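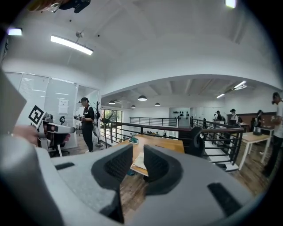

Upstairs at Skiltau

If you've only ever visited our ground floor, come on up! The mezzanine has been open since June, and it has become my favorite place in the building. It's 14 steps up, it gets lovely light, and you can hear just enough of what's going on downstairs to feel like part of it.

The railing was the first thing everybody fell for. Ngozi Omoregie picked the brown for the handrail after looking at 16 samples, and I think she got it exactly right against the dark metal.
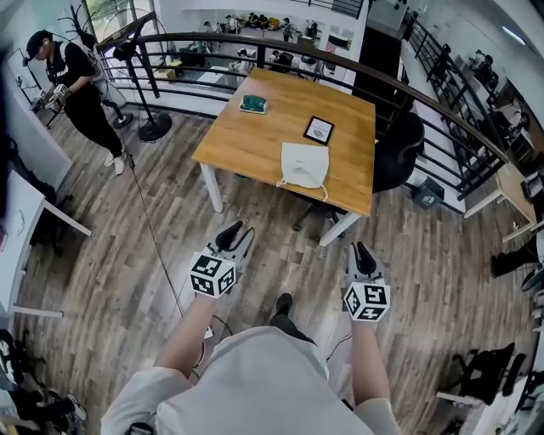 The honey-colored table, with a little framed picture, a folded green cloth and a paper bag on top. The handrail curves along behind.

We wanted furniture you can shift without calling for help, so the tables are light and most of the chairs are on casters. Femi Ogundipe once turned the whole floor around in 35 minutes — and then turned it back again, which he would like on the record.

Tobiloba Tijani asked for more plants and a decent fan, and was right on both counts. The trees outside the window do a lot of the work too. On a bright morning the green is the first thing you notice when you reach the top.

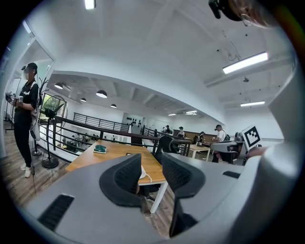

I also love being able to look down through the railing at people at their desks. Someone usually waves! Manon McKinnon says it reminds her of the balcony seats at her old school theater, only with better chairs.

Still to come: a bigger rug, hooks by the stairs, and a shelf for all those mugs.

Posted by Nneka Uzor, Nov 16, 2025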